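Teaching the Hand Before the Arm: A Conversation with Yuk-lan Lu

Yuk-lan Lu keeps a spreadsheet of every piece of fruit her group has picked up. The last time she checked, it had 2,105 rows. Each row is one demonstration: a person holding a gripper, a table, a fruit, and a place for the fruit to go. There is a column for failures, and she is more interested in that column than in the others.

Lu runs the Fistik project, a small effort to find out how much a robot can learn about handling soft things from people who carry the gripper in their own hands. We spoke twice, once by phone in April and once in person, when her colleague Cyprian Pawlak joined us for most of an afternoon.

The idea is simple to state. A person takes hold of a two-fingered gripper with a camera on it and does an ordinary chore. The camera records what the fingers are doing and what they are heading toward. The recordings then train a policy that runs on an arm with the same fingers.

"The older way was to drive the arm by remote control," Lu said. "You get good data, but it's slow, and it ties you to the room where the arm is bolted down. People get tired and they start doing strange things. They stop short of the object and wait. The policy learns to wait too."

With the hand-held version, the group can record in kitchens. Pawlak thinks this mattered more than any change they made to the model.

"We had a first set from the lab, on a gray mat, with good lighting," he said. "The policy trained on that did fine on the gray mat. Put a patterned cloth under it and it went after the pattern. It tried to pick up a printed flower."

They call that first set Villa, after the name of the building. The home recordings are called Skitovach, and neither of them would tell me why. The comparison between the two sets is the main result so far. The group trained one policy on each, using the same number of demonstrations, and tested both in 13 kitchens that appeared in neither set. The Skitovach policy finished the sorting task in eight of them without help. The Villa policy finished in three.

I asked whether eight out of 13 was a number she was happy with.

"No," Lu said. "It's a number I believe. We had a better one last year and I didn't believe it."

The better one came from a test in which the fruit was always laid out by the same person. Lu noticed that this person, without meaning to, left a finger's width around everything. The policy had never been asked to take a plum that was touching another plum. When they asked it to, it closed on both.

Since then the instructions for setting up a table have become shorter. The person doing the setup puts fruit in and around a basin or tray, in whatever way it lands, and leaves the rest of the table alone. Chargers, dishes and shopping stay where they are.

"I used to tidy," Pawlak said. "I'd move the kettle. Yuk-lan made me put it back."

Fruit was Lu's choice. She wanted objects that differ in size and stiffness but that anyone could buy, and she wanted objects that show damage. A bruised plum is a record of a bad grasp. For one part of the study the group kept the plums overnight and scored the marks the next day, which Pawlak described as the dullest work he has done in his career.

The bruise scores did lead to something, though. People holding the gripper close it in two stages. They shut it quickly until the pads touch, stop for a moment, and then squeeze a little. The pause is short, and most people don't know they are doing it. The early versions of the model smoothed it away, because the recordings were sampled too coarsely to keep it. When the group raised the sampling rate for the finger opening only – the camera rate stayed as it was – the policy began to pause too, and the plums came out with fewer marks.

"That was a good week," Lu said. "We didn't change the hardware at all. It was in the people the whole time and we were throwing it out."

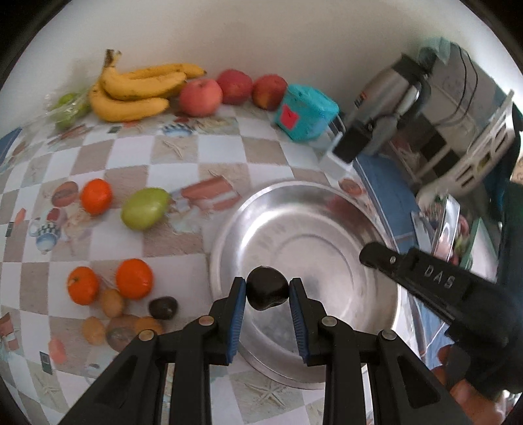
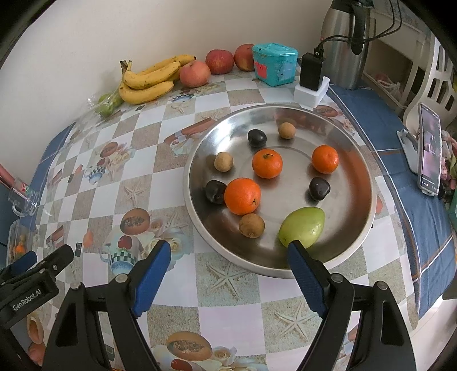
Citrus and dark, plum-like fruit on a table with a checkered cloth, with a gripper at work in both views.

Small fruit is still the weak point. The pads can cover most of a small fruit before the fingers close, so the camera loses sight of it at the moment when the policy most needs to see it. Large fruit has a different problem: a mango can be wider than the model expects, and the fingers come down on top of it instead of to the sides.

Pawlak is working on the first of these with a tool he calls Skinent, which estimates contact from how the ribs of the pads bend in the camera image. It needs no extra sensor. He says it works well on oranges and poorly on anything dark, and he would like another year before he says more than that.

Two-handed work is next on the list. A person with a gripper in each hand will steady a basin with one and reach with the other, and the two recordings have to be lined up in time very closely. Lu said the group has recordings like this but has not trained on most of them yet.

"The timing has to be right first," she said. "If one hand is late by a little, what you teach the robot is that the bowl moves by itself."

I asked what she does with the fruit afterward. She said they eat what isn't bruised, and that Pawlak no longer likes plums.

Recent items
Notes from the Spring Workshop on Soft Grasping
How Many Demonstrations Are Enough?
Reader Letters: Remote Control and Operator Fatigue
A Short Guide to Camera Calibration at Home
Interview: Sorting Laundry with Two Arms
Posted 7/21/19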